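Ultov cell, left arm: setup and care notes

Last gone over June 8, 2023, by me (Radoslava Ďurica). Branislav Mikuš keeps the spare fingers in his drawer, so ask him first!

Switch the arm on, wait for the blue light at the wrist, then run home.py. It takes 31 seconds and yes, it always feels longer. I do the cup check next, fingers just inside the rim, at 4% speed.

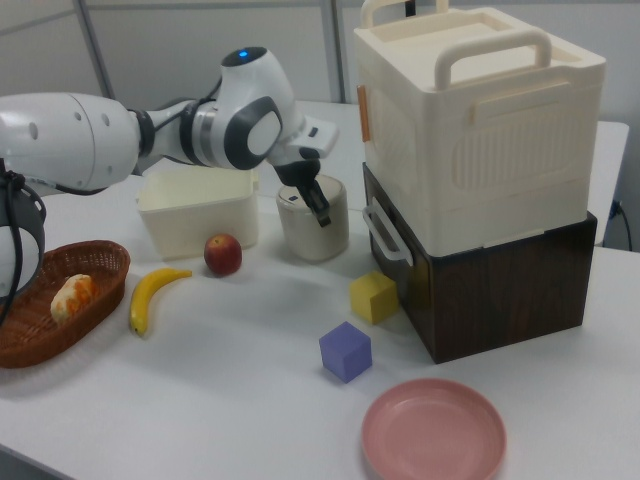 If the fingers touch the rim on the way down, redo the wrist offset (page 79 of Khang's binder). Wipe the finger pads when you finish, and have a quick look at the cable loop while you're there. New pads are due in July.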